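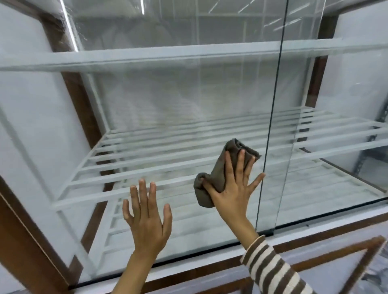 Usis Household Tasks: Progress Report to Serrano, June

1. Status

Recording continued at the Urkura site through the period. The target for the glass-cleaning group is 500 accepted episodes. Collection is on schedule; labeling is behind, for the reasons given in section 3.

2. Collection

Glass cleaning is performed by hand and recorded from head height. Each episode starts before the cloth touches the pane and stops once both hands are clear of the glass. Operators work at their normal pace. The free hand may brace on the pane or stay off it, and both variants are kept. Cabinets are recorded with shelves empty first. Stocked shelves follow in the next block.

The group now covers 7 cabinet fronts at Urkura. Two cloth types are in use, with a change of cloth between blocks. Sleeve color and length are left to the operator so that the policy does not learn to depend on a uniform.

3. Issues

Reflections. Overhead strip lights show up in the upper part of most panes. The hand tracker is not affected, but the segmentation model sometimes assigns reflected shelving to the cabinet interior. Affected episodes are kept and tagged. Turning lights off was tried for one block and dropped, as the footage became too dark for cloth tracking.

Contact labels. Wiping contact cannot be read reliably from the image when the cloth is bunched under the palm. Labelers at Borau disagreed most often on the first and last strokes. The guideline now marks contact from the first sideways movement of the cloth. Earlier episodes are being relabeled to match.

Storage. The transfer job failed on one Saturday and was rerun. No episodes were lost.

4. Next period

Finish relabeling. Begin stocked shelves. Add two sites with sliding doors, subject to access. Train a first wiping policy on the accepted set and report results by cabinet.

5. Budget

Spending is within the approved amount. Labeling hours will exceed plan; we request that unused travel funds be moved to cover them.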